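The inner side of things

When I was learning English, I had a teacher, Sheena Jardine, who corrected me every time I used the word "cheap" for something made of plastic. She said that cheap is a price and plastic is a material, and that I should decide which one I was complaining about. I was a little offended. In my language we have one word that covers both, and I had used it all my life about chairs, buckets, toys and the inside of cars.

I think about her correction often now. I live in Nanby, I repair small furniture and household appliances for a living, and twelve years of this work have changed my opinion about plastic parts. I want to argue here for something which will sound strange to many readers: that the large plastic panels in our cars are among the best made objects we own, and that we treat them badly mostly for the reason that we only ever see one side.

Consider how people talk about a car they want to buy. They touch the dashboard. They press the door panel with a thumb, and if it gives a little, they say "hard plastic" in the voice of a person who has found a worm. My neighbor Ramesh Dhillon went to look at a used car last January and came back without it. The engine was good, the price was good, the tires were almost new. He did not like how the trim sounded when he knocked on it. I asked him how it should sound. He thought about this and said, "Like a table."

But a table is a flat board with four legs, and it has an easy life. It stands in a room. A panel in a car has to curve around a shape that was decided by other people for other reasons. It has to stay quiet over bad roads for many years, sit in the sun behind glass, freeze in the morning, and be kicked by children. It must also hold wires, let air go through, and come off when a mechanic needs to reach behind it. If you gave this list to a carpenter and asked him to do it in oak, he would ask you to leave his shop.
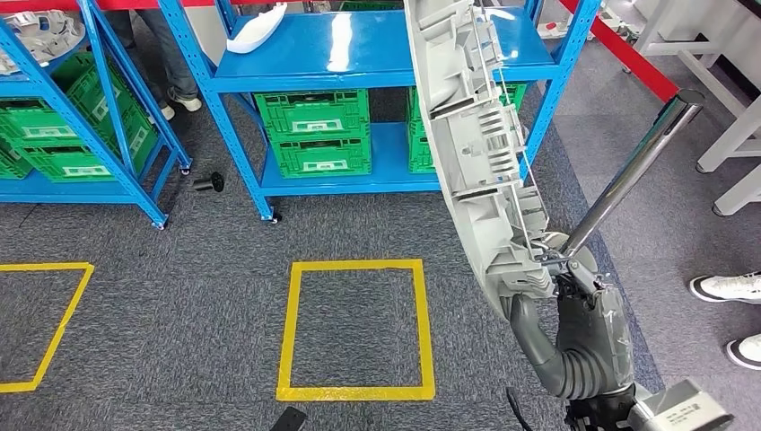 My own respect for these parts began with turning one over. The side that faces the passenger is only a skin, and on a big light-grey panel it is a smooth one, a long curve with almost nothing on it for the eye to hold. Then you look at the inner side and it is crowded like a small town: ribs, clips, slots for air, little rectangular tabs, a row of fins all parallel to each other, a thin pale wire running down part of the length, some metal brackets and screws gathered near the end. I do not know the purpose of every one of these, and I will not pretend. But each one was drawn by a person who had a question to answer. How does this stay flat here? How does it bend there? Where will the screw go, and will a hand fit to turn it? The smooth side is what we pay for, and the other side is where the thinking was done.

I have heard the objection to this from Fahad Sandhu, who has the upholstery shop next to mine and has strong feelings. He says that all this cleverness is in the service of saving money. A rib is there so that the wall can be thin, and the wall is thin so that the company buys less material. The clip is there so that the worker does not need to spend time with a screw. According to him, I am admiring an accountant.

He is partly right. Some ribs are there to save material. I would only answer that a bird's bone is also thin and also has little supports inside, and we do not say that the bird is cheap. To use less of something and still have it strong is a skill. Fahad's own grandfather was proud that he could cut a sofa from the smallest possible length of cloth. I reminded him of this, and he said that it was different, and went back to his shop.

Where I agree with him fully is about the clips. A clip that can be opened only once is a small insult to whoever comes later. I have removed trim from the car of my sister-in-law, very slowly and with the correct tool, and still heard that dry little crack which everybody knows who has done this. The panel itself was perfect. It could have lived another thirty years. One tab, smaller than my fingernail, was broken, and after that the panel made a noise at every corner, and she asked me whether I could order a new one. A new one! The whole big panel, for one tab.

So here is my real complaint, and Mrs. Jardine would be happy that I have decided which one it is. I am not against plastic and I am not against the price. I am against the idea that the hidden side may be designed only for the day of assembly. It should also be designed for the day of repair. Put a screw in the places where a person will have to come back. Sell the tabs separately. Make the fixing points a little thicker, even if it costs 2 cents, and leave room around them for fingers which are not young anymore.

There is also something that we can do, the people who only drive. We can learn how the thing is held before we pull on it. I keep an old panel on the wall of my workshop with the inner side facing out, and customers ask about it more than about any of the chairs. Some of them put their hand on the ribs, the same people who would knock on the smooth side and make a face. One customer, Sorcha Gourlay, who is 78 and brought me only a lamp to fix, stood in front of it for quite a long time. She had sewn coats when she was young – good ones, with a lining – and she told me that in her factory the supervisor always turned a coat inside out before looking at it from the front.

I would like to see cars sold in this manner, with one panel taken off and placed beside the car, so that the buyer can look behind it. It will not happen, I know. Ramesh, in the meantime, has bought a different car. The trim sounds like a table, and the left window does not close.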